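Chapter 6
When the Wipe Goes Wrong: Contact Faults in Cleaning Robots

Chapter 5 dealt with robots that hit things they were supposed to miss. Easier case, really. This chapter is on robots that touch things on purpose, and keep touching them after they should have let go.

Our main case is a barbell. A loaded bar on a rack looks like a fixed object, and the people who wrote the cleaning program at Jimell treated it like one. It is held by gravity and the lip of a hook. Push down on it, fine. Push along it, mostly fine. Pull up and toward you with enough force and it comes out.

Background first, quickly. Jimell ran a gym in Brorinach and put in a two-armed machine called the Lurent for night cleaning. Floors, benches, handles, bars. The program for the whole site was set up by Sjögren, a small integrator that had done kitchens before and never a gym. Keep that in mind when we get to the force limits. The kitchen settings were copied over and one of them was never looked at again.

The wiping job was taught from how staff do it. One hand works the towel along the shaft, the other hand stays close or takes hold of the bar.

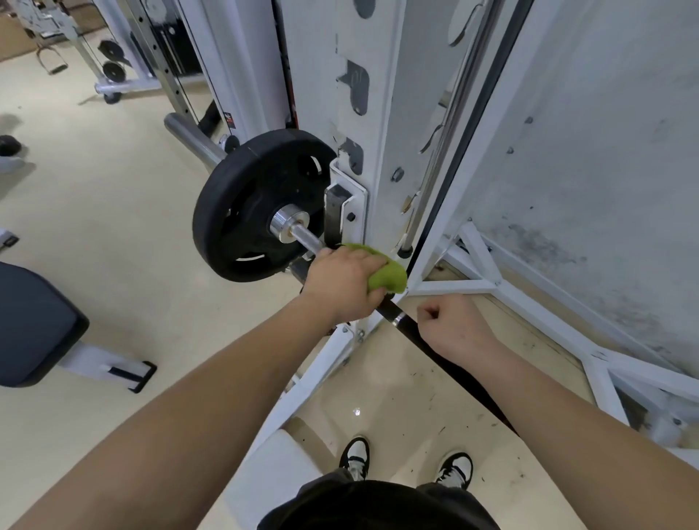
The second hand matters more than it looks. A person feels the bar start to roll or ride up and closes the other hand on it with no thought at all. In the first version of the Lurent program the second arm was parked, to save time. Ten seconds or so a bar, by the shop notes. Nobody wrote down what was being given up for those seconds, so it never came up at the safety review.

6.1 The event

On the night of December 13, 2020, the Lurent was wiping a bar on a rack with plates on it. Its towel had a strap, and the strap caught on the edge of the hook. The arm felt more drag than it expected. It logged code 1777, "wipe force high," backed off a little, and tried again. Same result. Tried again.

Here is the part to read twice. Each retry began by zeroing the force sensor. The strap was already tight, so the pull in the strap became the new zero. Every try after that added more pull on top and the program saw only the new part. The limit was never reached as far as the software knew. The real load kept climbing.

At the end the bar lifted over the lip on one side and dropped. The arm stopped 400 milliseconds after the bar left the hook, which is a long time for a falling bar. The building was closed and there was no one on the floor. One bent guard, a dented base cover, a cracked floor tile. That was the whole bill, and it is why the case got a short report instead of a long one.

Three faults, then, stacked:

The retry rule zeroed the sensor under load.
The force limit was checked per try, never as a total.
The second arm was parked, so nothing held the bar down.

Any one of them fixed would likely have stopped the drop. We come back to that "likely" in 6.4, it's carrying a lot.

6.2 What the hand knows

Before reading the fixes, watch somebody clean a bar. Do it in person if you can. Look at where the grip goes, and where the loose end of the towel hangs.
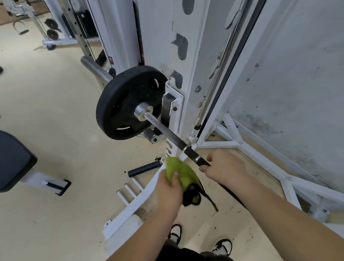

Figure 6.2 Right hand closed on the shaft, towel and strap in the left.

A gripped bar gives two kinds of news. The towel hand feels drag. The holding hand feels the bar itself move, and it feels it early, well before the bar is clear of the hook. The Lurent had only the first kind. When drag is your one signal, a dirty patch and a snagged strap look alike, and the program had been told that high drag meant dirt. So it scrubbed harder.

Sjögren's fix went in the following January. The second arm now holds the shaft through the whole wipe. The sensor is zeroed in free air only, away from the rack. If the bar shifts 10 mm in any direction the job ends and the machine waits for a person. And code 1777 no longer clears itself. One retry, then stop.

The test run after the fix was 500 wipes with a snag added by hand on some of them. No drops. There were false stops, and staff complained about those, since a stopped robot at night means a rack not done by morning. Expect this. A safer limit nearly always shows up first as a complaint.

6.3 Loose parts

Straps, cords, sleeves, tags. Anything on the tool that isn't in the model of the tool. In the Lurent software the towel was a flat pad of fixed size, and the strap did not exist at all. You can't check for a snag on a part you left out.

Work through the tool in your own lab before the next section. Write down each bit that can hang, swing or bunch up. Then find out which of those the software knows of. Most groups come back with a short list and a bad feeling.

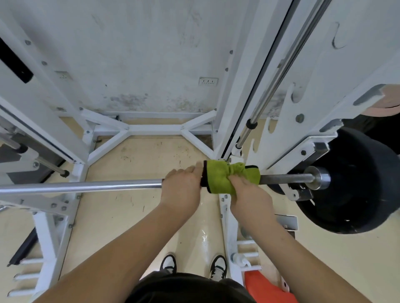

Why not just take the strap off the towel?

Jimell did take it off, the same week. It lowered the chance of that one snag and left the zeroing fault where it was, so a torn hem or a stray hair tie could have set off the same chain. Remove the loose part and fix the rule too.

6.4 Reading a fault log backward

Start from the drop. Go back one entry at a time and at each entry ask what the machine beleived the load was, then what it really was. Put the two in side by side columns. In the Lurent log the columns part ways at the first retry, and the sections below follow them from there.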